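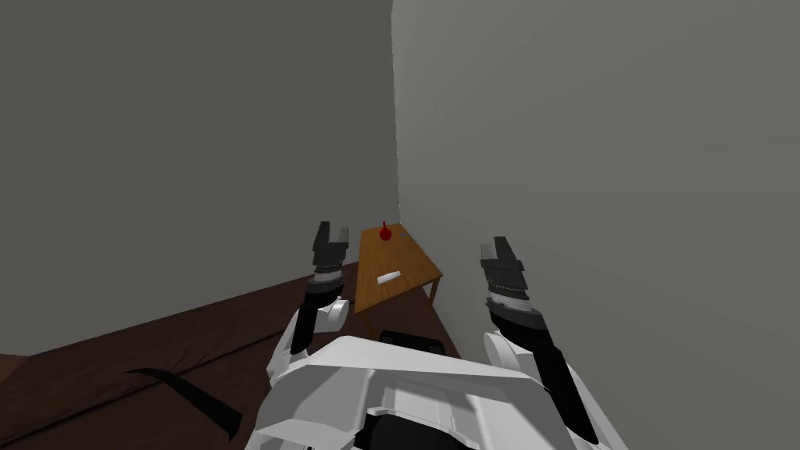

Grey walls, small wooden table. Render.

1/ So Civcombe council wants us all to paint our front rooms "calm grey" before selling. A leaflet came through the door. It says grey adds value and cites a survey of 2,578 buyers.

2/ Who ran the survey? Pasten. What does Pasten sell? Paint.

3/ I asked which buyers, and where. Got a reply from a Stelios Fragkou, very polite, who told me the data was "regional." Which region, Stelios?

4/ My sister sold in Dretville in May with a mustard hallway and an orange kitchen. Had 4 offers in 10 days. One sale proves nothing, I know - but I'd put it next to their leaflet.

5/ Maybe grey does sell houses. I'd just like to see the questions they asked before I buy five cans of it. Still waiting on that email.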